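### 3.2 Course setting and split times

Runners at Roltholm completed two long courses on the same 1:10,000 map, with 30 controls each. We logged 2,706 valid splits.

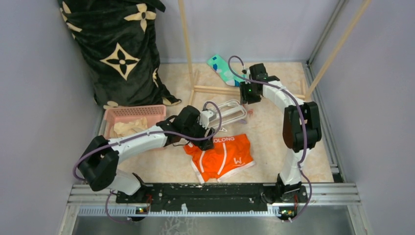

Figure 4. Workspace with two robot arms, laundry items and a wooden rack.

Pomare argued that the leg choice at Hukstead favored early starters, as later runners met worn tracks. Henare found no such effect on legs under 500 m, and we left those legs in the model.

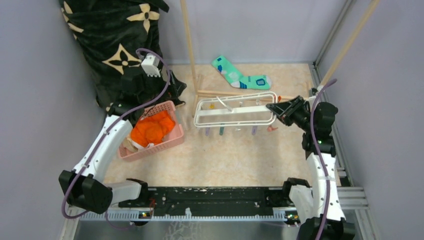
### 3.3 Route choice errors

Errors were coded from GPS tracks by two raters.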